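**Ticket 103: Sheet and towel folding episodes rejected at review**

Opened by: Ekaette Adebisi
Assigned to: Bello Yusuf
Area: Marstead, bed station
Priority: normal
Status: closed, one follow-up open

**Reported problem**

Eleven episodes from the bed station failed review at Branderow. The rejection note was the same on all of them: "cloth contact unclear, tool state inconsistent at start." The operators say they followed the Otitwood handling rules, version 2. I watched the episodes and I think the operators are right about what they did. The rules don't say enough about what happens before the first grasp.

Please check whether this is a hardware fault or a procedure gap.

Ekaette

**Log**

**Entry 1, Bello.** Started with hardware. Pulled both tools used in the rejected episodes and ran the open/close check on the bench. Jaw travel matches the setup sheet on both. No play in the fingers. Tightened nothing. Firmware is the same on both tools.

**Entry 2, Bello.** Checked time sync between left and right. Within limits on every rejected episode. Not a sync fault.

**Entry 3, Bello.** Compared the rejected episodes with ones that passed. In the passed ones the operator opens both jaws fully, holds still, then reaches. In the rejected ones one jaw is already partly closed when recording starts. The review script reads that as a grasp in progress with no object in it, and everything after that point is scored against the wrong start state.

The rule in section 4 says "begin with tools ready." It doesn't say open. An operator who rests with a finger on the trigger is ready by any normal reading.

**Entry 4, Ekaette.** Agree. Can we also look at where tools are put down between takes? Section 6 says "place unused tools clear of the work," and people read that in different ways. Krasniqi had a complaint on the same section at their site and changed it to a marked shelf.

**Entry 5, Bello.** Looked at it. I would keep this separate from the rejections, but it should go into the same revision. A parked tool that sits on the work surface can get caught in the cloth on a long pull. It can also end up in view and confuse the labelers, who have to decide which tools are active.

**Entry 6, Bello.** Draft wording for version 3:

- 4.1 Before recording, open both jaws fully and take your finger off the trigger.
- 4.2 Hold both tools still until the start tone ends.
- 4.3 If a jaw moves during the tone, stop and restart the take. Do not trim it later.
- 6.1 Tools not in use go on the shelf or cart. The mattress counts as work surface over its whole area.
- 6.2 Clear personal items and loose materials from the work surface before the first take.
- 6.3 Anyone not operating stays out of the reach area. Sitting nearby is fine.

**Entry 7, Ekaette.** 4.3 will cost takes at first. I'm fine with that. On 6.1, some operators will say the far side of the mattress is out of the way. Do you have something to show them?

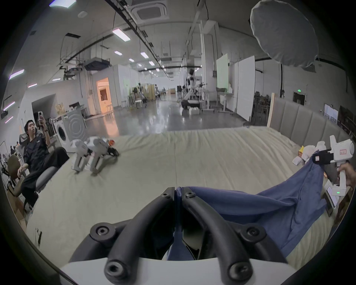

**Entry 8, Bello.** Section 6.1 has to cover the whole mattress, and I would not leave room for a "far side" exception. A cloth under tension doesn't stay in one corner, and the operator is watching the jaws. With the blue cloth pulled diagonally between two grippers like this, two more grippers are lying side by side on the left part of the same mattress. One change of direction could bring the cloth over them. The white crumpled items near the right corner fall under 6.2. The man in the office chair with the phone is not a problem under 6.3 as written, and I don't want to make that rule any stricter.

**Entry 9, Ekaette.** Good, use that in the operator briefing. Approved 4.1 through 4.3 and 6.1 through 6.3. Sent to Otitwood for the version 3 release.

**Entry 10, Bello.** Ran test takes with the new start steps. Start state reads as open on both tools and the review script passes them. The rejected episodes can't be repaired and have been marked for re-recording.

**Resolution**

Procedure gap, no hardware fault. Closed 27 Mar 2022.

**Follow-up**

Shelf for parked tools at the bed station. Owner: Bello. Due in June with the rest of the station changes. Until then, use the cart.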